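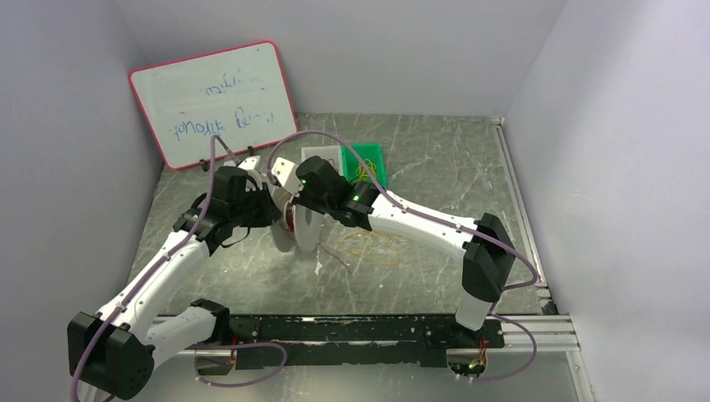
스키코라 시의회 표결 기록 데이터셋 (Skikora Council Votes)

개요
스키코라 시의회 본회의의 안건별 표결 결과를 회의록에서 추출하여 표 형식으로 정리한 데이터셋이다. 한 행은 안건 하나에 대한 표결 한 건이며, 의원별 찬반은 별도 파일에 둔다. 위원회 단계의 표결은 포함하지 않는다. 관리자는 Povilas Grīnberga, 코드북 작성자는 Priit Ķēniņš이다.

파일 구성
votes.csv: 표결 단위 기록, 800행
members.csv: 의원 식별자, 선거구, 교섭단체, 임기 시작월과 종료월
rollcall.csv: 표결 식별자와 의원 식별자의 조합별 투표 값
codebook.txt: 변수 정의와 결측 코드

주요 변수
vote_id: 표결 식별자. 회기 번호와 안건 번호를 밑줄로 연결한다.
item_type: 조례, 예산, 결의, 인사, 기타
motion: 원안, 수정안, 보류 동의, 회부 동의
result: 가결, 부결, 철회
method: 기명, 무기명, 거수
yes, no, abstain: 회의록에 기재된 표수. 회의록에 숫자가 없고 "다수 찬성"으로만 적힌 경우 빈칸으로 둔다.
source_page: 회의록 PDF의 쪽 번호

수집과 전처리
원자료는 시의회가 공개한 본회의 회의록 PDF이다. 텍스트 계층이 있는 문서는 직접 추출하고, 스캔본은 OCR을 거친 뒤 사람이 대조하였다. 파싱에는 Pistelon 스크립트를 사용한다. 의원 이름의 표기 변형은 members.csv의 식별자로 통합하였으며, 동명이인은 선거구로 구분한다. 한 안건에 수정안이 여러 건 제출된 경우 각각을 독립된 표결로 기록하고 parent_id로 원안과 연결한다.

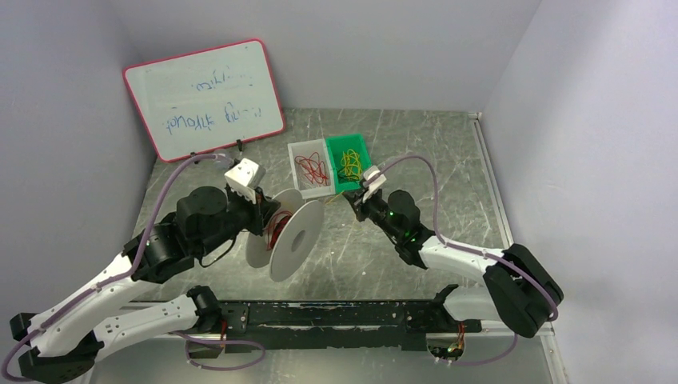

흰색 스풀과 두 로봇 팔, 회색 대리석 무늬 바닥

분할
학습용 400건, 검증용 200건, 시험용 200건으로 나눈다. 분할 단위는 회기이다. 같은 회기의 표결은 서로 다른 분할에 들어가지 않는다. 예산안 표결이 10월 이후 회기에 몰려 있어 item_type의 비율은 분할마다 다르다.

주석 절차
item_type과 motion은 주석자 3명이 독립적으로 부여하였다. 전원이 일치하면 그대로 확정하고, 불일치 항목은 코드북 작성자가 회의록 원문을 확인하여 정한다. 확정 전 값은 배포본에 포함하지 않는다.

알려진 문제
무기명 표결은 rollcall.csv에 행이 없다. 결측이 아니라 해당 없음으로 처리해야 한다.
Nodura 선거구는 임기 중 경계가 변경되었다. members.csv의 선거구 값은 의원 당선 시점을 기준으로 한다.
Sakalauskas 교섭단체의 탈당 의원은 탈당일이 회의록에 없어 월 단위로만 기재하였다.
회의 중 퇴장과 결석은 구분되지 않는다. 두 경우 모두 absent로 기록한다.

용도와 제한
의안 처리 결과의 기술 통계, 교섭단체 내 표결 일치도 계산, 회의록 정보 추출 모델의 평가에 사용할 수 있다. 거수 표결에는 의원별 값이 없으므로 개별 의원의 정책 성향을 추정하는 자료로는 권장하지 않는다. 다른 의회의 표결 기록과 결합할 때는 기권의 처리 방식을 먼저 확인한다.

오류 신고
저장소의 이슈에 vote_id와 source_page를 함께 적는다. 수정 사항은 다음 배포본의 변경 기록에 반영한다.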